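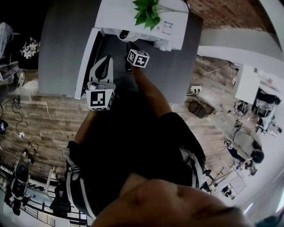
## 4. Setting Up the Verard Combination Lock Cabinet

This section applies to the Verard key and document cabinet in both the wall-mounted and the floor-standing versions. It covers placement, fastening, setting the first code, and the handover record. Wiring of the optional door alarm is treated in Section 6.

Read the whole section before starting. Two adults are needed for steps 3 through 6.

### 4.1 Before You Begin

The cabinet is shipped with the door locked and the factory code set. The factory code is printed on the yellow card inside the document pouch taped to the back panel. Keep this card until the new code has been tested three times with the door open.

You will need:

- a drill with a masonry bit, if the wall is brick or concrete
- the four anchor bolts supplied with the cabinet
- a spirit level
- a pencil and a tape measure
- the mounting template (a folded sheet in the same pouch)

**Caution:** Do not use the anchor bolts in plasterboard alone. A full cabinet weighs 75 pounds, and the bolts must enter a stud, brick, or solid concrete. If the wall is hollow, order mounting plate 393 from the Pratalau parts desk and follow the sheet supplied with it.

### 4.2 Choosing the Place

1. Select an indoor wall that stays dry throughout the year. Outside walls in unheated rooms are not suitable, as moisture collects behind the back panel and will in time affect the lock.
2. Allow a clear space of at least 16 inches on the hinge side so that the door can open fully. A door that cannot open past the halfway point puts strain on the upper hinge, and damage of this kind is not covered by the warranty.
3. Check the wall for pipes and electrical cable. In older buildings, consult the building drawings if they are available.

**Note:** In buildings with a reception desk, the cabinet should not be visible from the public side of the desk.

### 4.3 Fastening the Cabinet

1. Hold the template against the wall with its upper edge level. Mark the four hole positions in pencil.
2. Remove the template and drill each hole to the depth shown on it. Clear the dust from the holes.
3. Lift the cabinet into position. One person holds it steady while the other inserts the two upper bolts and tightens them by hand.
4. Insert the two lower bolts.
5. Place the spirit level on top of the cabinet and correct its position if necessary.
6. Tighten all four bolts, working from corner to opposite corner. Do not tighten one side completely before the other - the back panel may twist and the door will then bind.

Floor-standing cabinets use the same bolts, which pass through the base. The leveling feet must be turned fully inward before the cabinet is bolted down.

### 4.4 Setting the First Code

The code is set with the door open and the bolts of the lock extended. If the door is closed during this procedure and the code has been entered incorrectly, it can be opened only by an authorized Verard technician.

1. Open the door with the factory code.
2. With the door open, turn the handle to extend the bolts.
3. Insert the change key into the small hole on the inside of the door and turn it a quarter turn to the left.
4. Enter the new code. Avoid birthdays, street numbers, and repeated digits.
5. Turn the change key back and remove it.
6. Enter the new code and turn the handle. The bolts should draw back without force.
7. Repeat step 6 two more times before closing the door.

**Caution:** Never store the change key inside the cabinet. 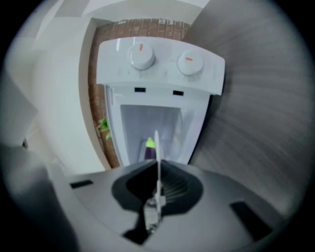

**Can the same code be used for two cabinets in one building?**

The lock permits it, but each cabinet should have its own code, so that a change of staff in one department does not require every lock in the building to be reset.

### 4.5 Arranging the Interior

The key rails accept up to 300 tags when all panels are fitted. Begin numbering at the upper left of the first panel and continue downward. Leave the last row of each panel free for later additions.

Document shelves may be moved to any of the slots in the side walls. Press the shelf firmly onto its clips on both sides before loading it. Heavy binders belong on the lowest shelf.

### 4.6 Handover Record

When the cabinet is ready for use, complete the handover record at the back of this manual. The record must show:

- the serial number, found on the inner edge of the door
- the location of the cabinet
- the names of the persons authorized to open it
- the place where the change key is kept

The code itself must not be written on the record. One copy remains on site and one is sent to the records office at Joststead, to the attention of Isabelle Poirier.

Sites that previously used Oksanen cabinets should return the old keys with the record. The envelope is to be sealed and signed across the flap.

### 4.7 First Inspection

Check the anchor bolts one month after installation and again each May. If a bolt has loosened, empty the cabinet before tightening it. Do not oil the lock. The hinges may be given one drop of light machine oil each, with any excess wiped away before the door is closed.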